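Search this community Search Search for: Go

Is it okay to start Lent late, and what do you do with the kids?

Trultness_mom

We joined a church in Brusley last fall and this is our first time doing Lent as a family. I grew up with Easter baskets and not much else, so I'm learning all of this alongside my kids and loving it! The trouble is that we had flu in the house and missed Ash Wednesday and the whole first week. Can we just jump in now, or does that defeat the purpose? I'd also love ideas for a seven-year-old who can't sit still for long readings.

BrusleyBell

Jump in! Sundays aren't even counted in the 40 days in the Western churches, so the calendar has breathing room built into it – and starting late is so much better than skipping it. Our first year we began in the middle of March and it was still the best Easter we'd ever had.

For the seven-year-old, keep it short and give those hands a job. We read one small piece of Luke at supper (3 verses some nights, truly) and then the kids build whatever they heard. The lost sheep, the house on the rock, the empty tomb, all of it in blocks. My son's tomb took up most of the kitchen floor and he told every visitor about the stone! 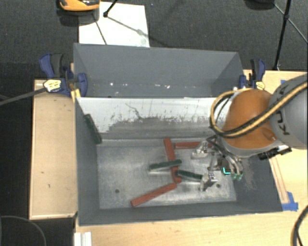 Blocks in the divided bin

We also pick one thing to give up together and one thing to give away. Last year it was dessert, and the kids put 18 dollars in the collection for the food pantry. They were so proud.

Protberg

yes you can start late. ask your pastor

Nguyen

I agree with BrusleyBell, and I'd add music! Learn one hymn over the whole season, a verse a week. "Were You There" is slow enough for little ones to pick up by ear. Then save the alleluias for Easter morning, if your church does that, and let them shout it. Ours wait for that moment all season.

One caution: don't buy a big activity book. I bought one with 100 crafts in it and we did two.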